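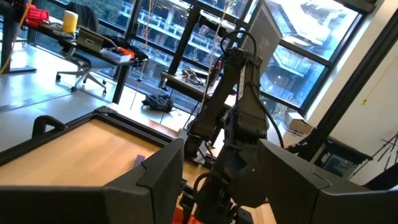

Gralter Introduces Rilex Water-Based Finish for Wood Tabletops and Work Surfaces

Home | Products | Technical Data | Press | Where to Buy | Contact

TORRES, 24 Jan 2026. Gralter today announced the release of Rilex, a clear two-part water-based finish for indoor wood tabletops, benches and counters. The product is intended for shops, schools, libraries and light assembly rooms where surfaces are wiped daily and items are set down and picked up many times per shift. Shipments to distributors start this week.

Rilex replaces the company's single-part clear coat, which was withdrawn from the catalog in December. The earlier product cured by air drying alone and softened when left in contact with strong cleaners. The new finish uses a separate hardener, supplied in a matched bottle with each can. Once the parts are combined, the mixture must be used within the working time printed on the label. Mixed material left over at the end of a job cannot be stored.

The finish is supplied in satin and matte. Both versions dry clear and are not designed to change the color of the wood, although very pale species may look slightly darker after the first coat. Gloss is not offered. In early trials the gloss version showed fine scratches sooner than the other two, and development was stopped.

Application

The surface should be sanded to an even finish, vacuumed and wiped with a damp cloth. Old wax and oil must be removed. Two coats are required on new wood. A third coat may be added on the edges and corners, where wear is normally greatest. Light sanding between coats is required if the first coat has been left overnight.

Rilex can be applied by brush, short-nap roller or spray. Brush marks level out during the first stage of drying. Rollers should be new and free of lint. For spraying, no thinning is needed at normal room temperature. Tools are cleaned with water before the finish sets.

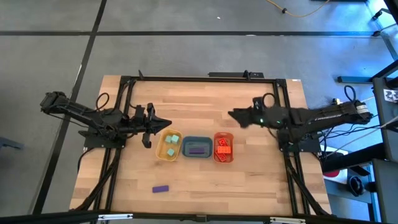 Can Rilex be used over an existing oil finish?

Only after the oil has been fully removed. Oil left in the pores prevents the first coat from bonding, and the film may lift in patches. Gralter recommends a test area on the underside of the top before the full job is started.

Test results

The finish was tested at the company's Torres laboratory on maple, beech, birch and oak panels. In the abrasion test, coated panels reached 3,000 cycles before bare wood was exposed. The single-part product reached 1,615 cycles under the same load and with the same wheel. Panels were conditioned in a controlled room before testing and were weighed before and after each run.

Stain resistance was checked with coffee, cooking oil, ballpoint ink and a common alkaline cleaner. No visible mark remained from the coffee, oil or cleaner. Ballpoint ink left a faint line on the matte panels, and this is noted in the data sheet. Satin panels wiped clean.

Resistance to sliding contact was measured with plastic trays and storage bins, loaded and moved back and forth along the same path. This test was added at the request of customers who sort small parts on wood tables and had reported dull tracks in the old coating.
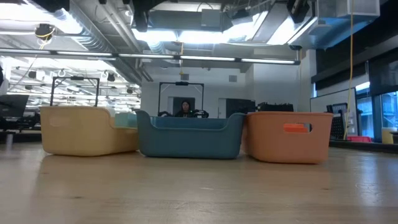 Tracks were still found on the matte panels at the end of the run, but they were limited to a slight change in sheen and did not reach the wood. The satin panels showed less change. Felt or rubber feet are advised under any item that is moved often and has a hard molded base.

Heat resistance remains moderate. Hot pans should not be placed directly on the film. The product is not rated for outdoor use, for floors or for surfaces that stay wet.

Packaging and supply

Rilex is sold in a 900 ml kit and in a larger trade kit, each with the correct amount of hardener. The smaller kit is meant for a single bench or table. Unopened kits should be kept above freezing. Kits that have frozen should be discarded.

A repair version, Rilex Iso, is planned for small scratches and edge damage. It will be supplied in a narrow bottle with a brush cap. Testing is still under way and no release date has been set.

Data sheets and safety sheets for both sheens are available from Gralter distributors and from the company's technical desk in Torres. Sample panels can be requested by trade customers in writing. Requests should state the species of wood, the current finish and the type of cleaner in use.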